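Shares: 3 | Comments: 0

Hetasow Household Food Waste Study: progress report to the Hirgate Fund, second period

1. Status

The study is on schedule for fieldwork and one month behind on data entry. Recruitment closed in April with 345 households enrolled against a target of 300. Of those, 53 have since withdrawn or stopped returning diaries, which leaves the active panel slightly under target. No further recruitment is planned, as a late intake would not complete the full diary cycle.

2. Diaries and weighing

Each household keeps a two-week diary of food thrown away, by item and by reason. The project now holds some 3,000 completed diary pages. Entry is done twice by separate staff, and mismatches are settled against the paper original. Most mismatches come from mixed dishes (soups, casseroles, rice with sauce), where one clerk records the dish and the other records the ingredients. A coding rule was issued mid-period: the dish is recorded once, and ingredients only if the household listed them with separate weights. Pages entered before the rule are being recoded.

The kitchen scales supplied in the first period drifted when batteries ran low. Replacements have been sent to the Esau district, where the fault was most common. Readings taken on the faulty units are flagged and will be left out of the weight totals but kept in the item counts.

3. Categories

The item list was revised after the first read-through of the diaries. Condiments and sauces are now separate from prepared foods. Citrus is separate from other fruit, as peel accounts for much of its discarded weight and should not be reported as edible waste. Bananas remain in other fruit, with peel weight deducted using a fixed ratio. The ratio is provisional and will be checked against a small weighing exercise next period.

Fruit and tableware on a white table:

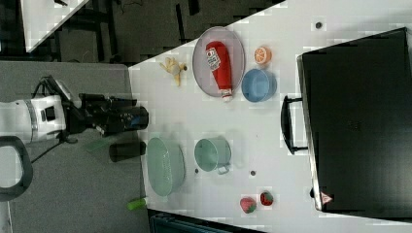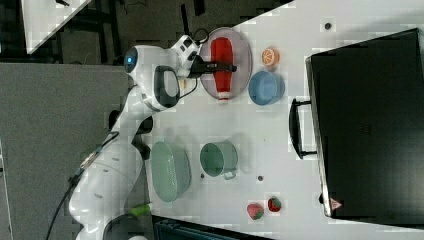
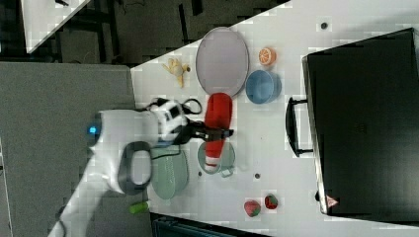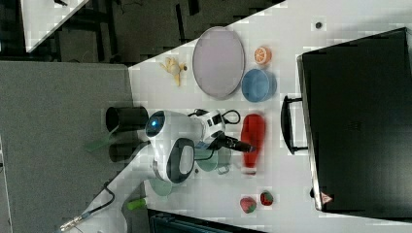
4. Collection partner

Ticona continues to handle curbside samples under the existing agreement. Two rounds were completed in the period and one was postponed because of road work on the Hirgate side. The postponed round will be run with the next scheduled one. Sorting takes longer than budgeted — wet paper has to be separated by hand before weighing — and the crew has asked for a second sorting bench. The cost can be met from the travel line, which is underspent.

5. Budget

Spending is within the approved total. Printing is over its line owing to the reissued diary, and travel is under. We request approval to move the travel balance to sorting equipment and data entry hours. No change to the overall award is sought.

6. Next period

Complete recoding of the early pages. Run the combined curbside round. Carry out the peel weighing exercise and fix the deduction ratio. Circulate draft tables for Esau first, then the remaining districts as entry is finished. The draft tables will give item counts and weights separately until the flagged scale readings have been reviewed.

Hetasow Study Office | Contact | Copyright Hetasow | Back to top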